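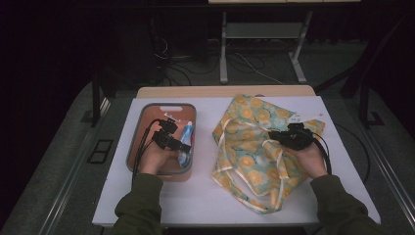 Home | Posts | Walks | Kitchen | About

I finally made the switch to doing my grocery shopping on foot, and I'm so happy with it that I have to write it all down!

We moved to Balogun Street in January, and the market hall is 1000 steps from our front door (I counted, twice, and got the same number going and coming back). For years I drove to the big store on the edge of town, filled the trunk, and then threw out half a bag of slimy spinach at the end of the week. Now I go four times a week with one bag on my shoulder, buy what we'll eat that night and the next day, and walk home. The spinach gets eaten – most of it, anyway.

The best part is the market itself. There's a fish counter, two bakeries that pretend the other one isn't there, and a bean stall run by Nassoro Mohamedi, who has five kinds of dried beans I'd never cooked before. He sold me 200 grams of small speckled ones and told me to cook them with an onion cut in half and nothing else until the very end. I salted them late, added olive oil and a squeeze of lemon, and we ate the whole pot standing up in the kitchen.

Some things I've learned so far. Go before 9 if you want the good bread. Put potatoes at the bottom and carry eggs in your hand. Long straps are lovely until you go up stairs, and then the bag bangs on every step, so I tie a knot in mine. Milk is the one thing I still dread, and I've started getting the small cartons.

I've also been taking the long way home through Losovham Park, where the path goes along the creek and there's a bench in full sun right up to lunchtime. I've eaten a lot of bakery rolls on that bench. Next week I want to try the Drallon side of the market, which has the cheese people and a man who sharpens knives.

Comments (3)

Petra: Which bakery though?? You can't leave that out!

walkingdad: I do the same with a backpack. Much easier with milk.

Joleter: Those speckled beans are great cold the next day with vinegar and raw onion.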